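Pallinum Grasp Control Software
Pre-Release Safety Checklist, with Reviewer Comments
March 2019
Reviewer: Yi-chun Poon
Scope: planner, perception module and simulation tooling

1. Joint and speed limits load from the signed settings file.
Result: Pass
Comment: A missing file blocks startup, as required.

2. Stop command is honored during every planner state.
Result: Pass
Comment: Tested over 300 simulated runs. The log entry for a stop during replanning is unclear and should be reworded.

3. Collision shapes match the rendered models.
Result: Pass with comment
Comment: Cups and other hollow items are still treated as solid by the Kornetti planner. This is safe for outside grasps. It is not acceptable for grasps over the rim, and that option shall remain disabled in this release.
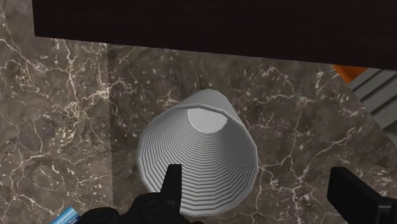
4. Perception reports low confidence to the planner.
Result: Fail
Comment: In 14 runs the pose estimate for a tilted object was passed on without its confidence value. The planner then used the default - a value set in February for upright objects only. The default shall be removed.

5. Wrist view and joint readings share one clock.
Result: Pass
Comment: Largest offset recorded was 33 milliseconds, within the limit.

6. Regression suite complete.
Result: Pass
Comment: All 1,762 tests ran on the Skenari build server. Two slow tests should be split.

Disposition: Release withheld pending correction of item 4. Items 2 and 3 may be closed by written note to the reviewer.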